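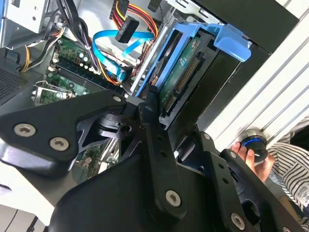

I finally did the thing I've been putting off since January and opened up the old desktop. It's been living under the desk with a Ziltov sticker on the side (left over from the shop that built it), making a noise like someone slowly chewing ice. My plan was to swap the hard drive and be done before dinner. You can guess how that went!

First, the side panel. Two thumbscrews, easy, and then the panel itself would not budge until I whacked it with the flat of my hand. Then came the dust. I took the whole tower out to the back steps and went at it with a paintbrush and a can of air, and I still sneezed for an hour.

Once it was clean I had a good time in there. I'd forgotten how cheerful the inside of a computer is. The drive sits in a bright blue plastic caddy, the kind of blue you usually see on beach toys, and the SATA data cable is a paler blue and swoops over toward the motherboard in a big lazy loop. Then you've got the power wires in yellow, red and black. All that color, and it spends its whole life shut in the dark next to my feet.

I love a caddy, by the way. My computer before this one had the drive screwed in from both sides, so you had to take off both panels and hold a flashlight in your teeth. With a caddy you unplug the two cables, squeeze, and slide. Mine stuck a little on the way out and I did say a word, but it came.

The old drive is 900 gigs of mostly nothing. Before I shut everything down I copied off what I wanted, and that took 54 minutes, long enough to make soup. There were 8 folders called "new folder." One of them had all my recipes from the apartment on Suwannarat Street, so I'm glad I looked.

The new drive is a Skenex I got for 43 dollars. It went into the same caddy with no fuss, and then I plugged in the power, plugged in the data cable, pushed the button and got... a black screen. I had knocked a memory stick loose with my elbow - at least I think it was my elbow. I pushed it back in until it clicked and everything came up fine.

The chewing noise is gone, but now I can hear the fan, and the fan has a rattle. I've got a page open on Pedia about cleaning fan bearings and it's eleven at night, so I'm going to bed. The side panel is still leaning against the bookcase.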